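Acceptance

The contract with Stornum ran to 40 chores, and Aslı Akbulut was paid to fail them one at a time. Chore one was clearing a bathroom shelf. Chore 40 was putting a shop counter in order at closing. She had signed off on none past six.

"Pick success is up," Barış Türkmen said. He had the log open. "452 out of 1000."

"What was it in April?"

"Lower."

She wrote down the number and left the adjective out. The requirement was a clean run, start to finish, with no hand on the stop button. Her mother did chore one every Saturday while talking on the phone.

Barış wanted to drop the round objects. Round objects rolled, he said, and the arm closed on the place where they had been. Aslı asked what share of a bathroom shelf was round. He went back to the log.

They laid out the next trial on the papered table: the little amber bottle on its side in one cell of the tape grid, the chrome fitting across from it in another. The fingers waited over the top of the center line.

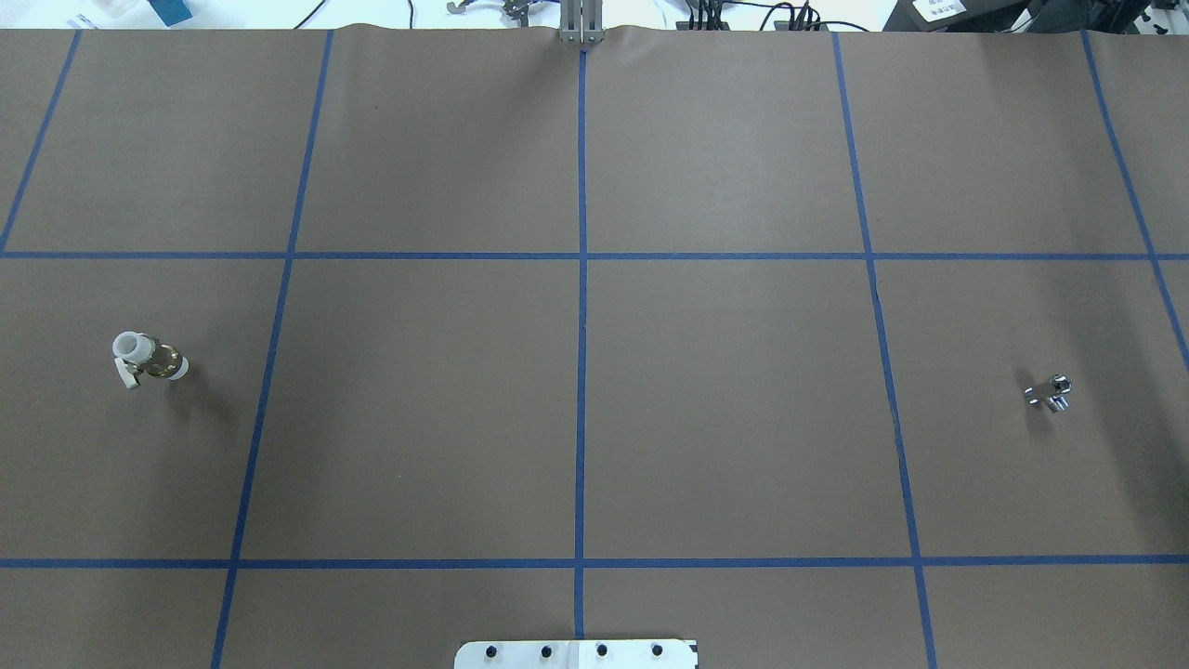 Stornum Staff Writing Club

"Bottle first," Aslı said.

"It picks its own order."

"My mother would take the bottle first."

"Your mother isn't in the specification."

Aslı turned to the page for chore seven, found the blank line under Remarks, and printed BOTTLE FIRST in capitals. She initialed it and slid the page across to him. Barış read it twice, initialed under her, and reached for the start key.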